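The Basket Years

My mother kept bread in a basket, buttons in a basket and, for one long winter, a family of kittens in a basket, so I suppose it was only a matter of time before I filled my own house with them. I have 42 now, from all over, and the ones I reach for most aren't even the old willow ones I used to hunt for at the September fair. They are the plain synthetic rattan kind that you can rinse under the tap and leave upside down on the drainer.

A good rectangular basket earns its place on a shelf in a way a round one never quite does – two of them will sit side by side and waste hardly any room. I like a rolled rim that is kind to the hands, and I won't buy one without handles anymore, not after carrying 3 pounds of plums up the back steps with my arms wrapped around the thing like a baby. 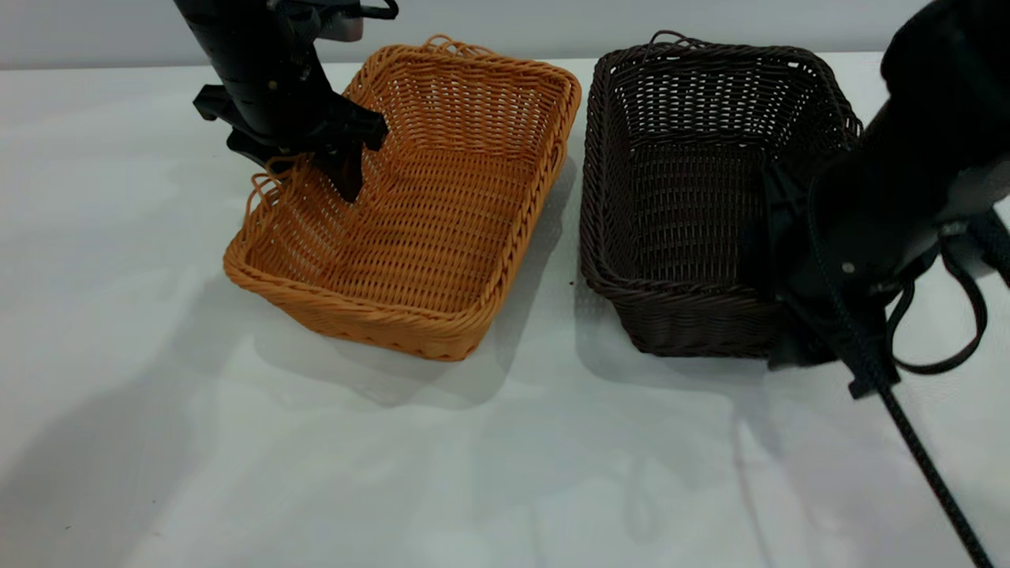 PILLCOMBE, 26 November 2020 – Honey for the rolls and dark chocolate brown for the napkins, that's how I've settled it for today's table, though the brown one hides crumbs so well that I may swap them before the pie comes out.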